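Two Arms, One Table: The Skutmont Starter Bench

The Skutmont bench kit arrives in 2 crates and is sold to schools, small shops and anyone who wants to teach a pair of robot arms to sort and stack.
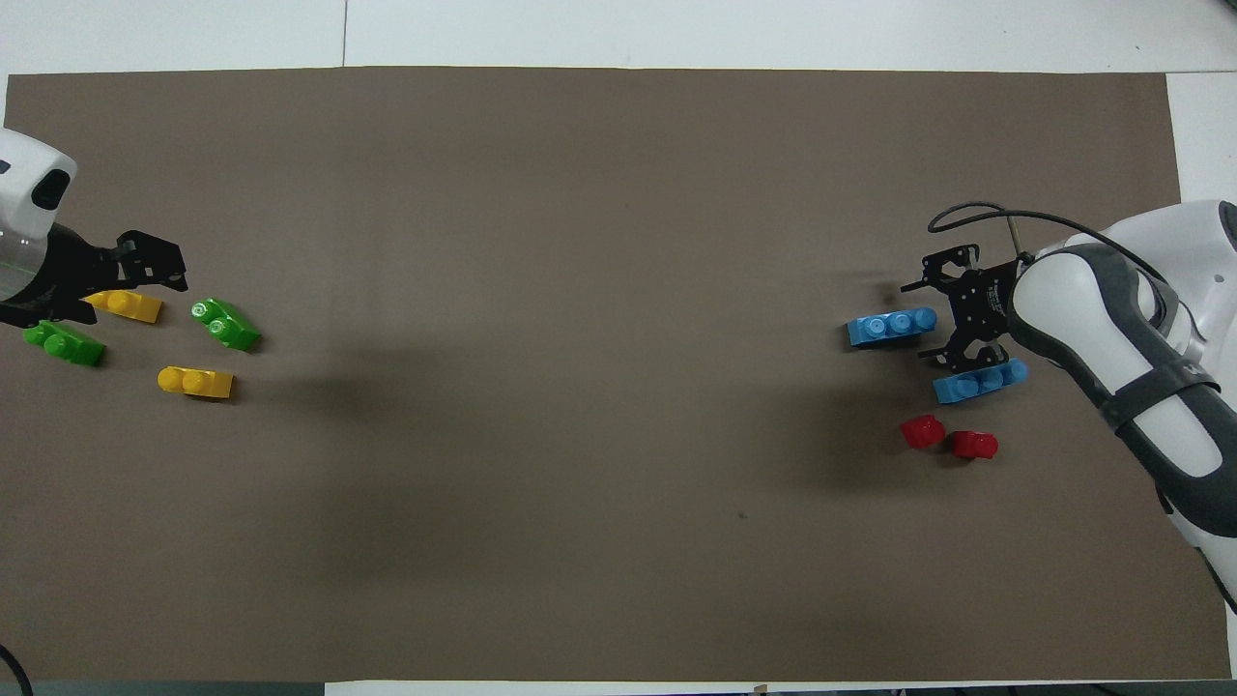 Dauda, the company behind it, started shipping in the spring and plans a second batch for December. We spent 10 days with a kit at the Judstead workshop, where Severyn Kobzar runs evening classes in machine control.

Setup took most of an afternoon. The arms clamp to opposite ends of a table, and the software walks you through leveling them and marking out the shared space. Kobzar puts down a big sheet of plain paper first. He says the arms' cameras cope better with a dull surface than with a shiny white one.

The first lessons use toy building blocks, a few colors to each arm. One arm picks up a block and sets it down in the middle, and the other comes over to add to it. It sounds easy. Small blocks lying on their sides are hard to grip, and a block that sits too close to its neighbor gets pushed away before the fingers close.

The printed guide has 287 pages and needs an index. Bello Adebisi, who handles support for Dauda from an office in Endurthorpe, told us a shorter version is being written. She answered our emails the same day, except for one about cable routing -- that took a week.

Our main complaint is the cables. They come with no clips, and a loose one can drift into the work area. Buy your own before you start. The grippers are solid, and spare fingers are included.

Dauda rents the kit by the term as well, with the first 2 weeks free.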